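Rostden Medication Storage Guide
Section 4: Setting Up and Sorting Color-Tinted Bottles

4.1 Before You Begin

This section explains how to lay out, check and sort the tinted bottles used in the Rostden storage system. Complete Section 3 (Labels and Records) first. Work at a clean table with good lighting, and keep the bottles closed until a step calls for one to be opened.
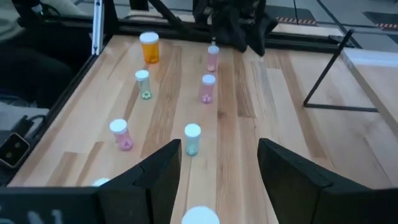
Page last changed: October 2026

Bottle tints are a sorting aid only. A tint does not identify a medicine, a strength or a dose. The household or unit record remains the sole reference for contents, and it must be on the table throughout the procedure.

4.2 Laying Out the Bottles

1. Wipe the tabletop and let it dry.
2. Place the bottles upright with their caps on. Leave enough space between them to lift each one without touching its neighbor.
3. Set larger bottles apart from smaller ones of the same tint.
4. Look through the side of each bottle. The contents usually rest near the base and can be seen without removing the cap.
5. Compare each bottle with its line in the record. Set aside any bottle that does not match.

Note: All caps in the standard set are white and are not matched to a tint. Return each cap to the bottle it came from before opening the next one.

Caution: Do not combine the contents of two bottles, even when the tints are the same.

4.3 Sorting by Tint

1. Choose one tint and bring those bottles to the front of the table.
2. Check that each cap is fully seated.
3. Move the checked bottles to the Gilmont tray. A full tray holds 14 small bottles.
4. Repeat for the remaining tints.
5. Initial the record when the table is clear.

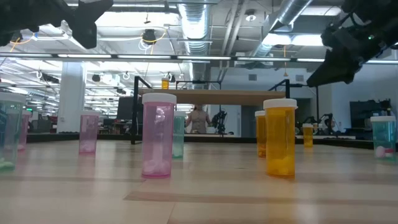 Figure 4-2. Pink, teal and orange bottles with white caps, spaced out for checking.

Large bottles do not fit the Gilmont tray and should be stored on the Ankrah shelf – upright, in a single row. Allow 10 minutes for a full check, and do not leave the table while any bottle is open.

Caution: Keep all bottles out of the reach of children. Tinted plastic does not replace a locked cabinet.

4.4 Replacing Bottles

Replace any bottle that is cracked, or whose cap no longer closes firmly. Replacement bottles are ordered by tint and size using the form in Appendix B. Questions about this section may be addressed to Dede Odoi, Product Documentation.

Continue to Section 5: Monthly Review.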